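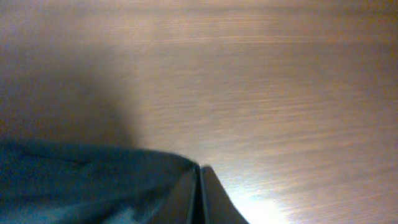 Sohail Ghumman wrote in response to my August column that a laundry service has no business buying a folding robot until it can say what one hour of hand folding costs. He is right, and most of the purchase plans I am asked to review would fail his test. They give the price of the arm and a date for delivery. The work itself gets one line.

My own view is that the order of planning should be reversed. An institution should set aside money for a trial before it sets aside money for a machine. A supplier's demonstration normally uses flat, clean pieces of one size, laid square on the table. Daily work seldom arrives that way. A dark towel-like cloth, bunched and twisted with its flaps pointing in several directions, offers no obvious corner to start from, and a budget should be written with that piece in mind. At Jengate, the trial line was set at $3000 and covered 2 weeks on the site's own linens. The request for the arm was held back until the results had been read.
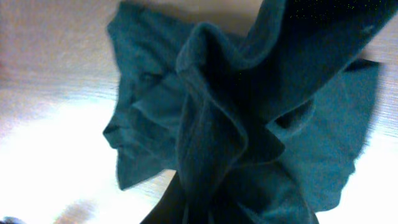 Trinity Park, who prepared the Jengate request, also insisted on a separate line for gripper fingers and other wearing parts. I would make this a rule. Halvorsen quoted the arm and the first set of fingers as a single sum – a common practice – and the cost of later sets could not be found anywhere in the offer. Fabric is soft, but a working finger meets it all day, and a dark wrinkled garment can be a harder job than a stiff carton. Wavus listed 11 items separately. Its total was higher, and its offer was the better document.
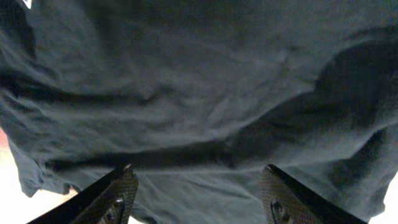

The same care is due to staff time. Someone must load the table, clear it and deal with the pieces the machine leaves undone. Evness planned for none of this in its first year and had to move 7 shifts from other duties. Those hours belong in the request, under their own heading, where the people approving it can see them.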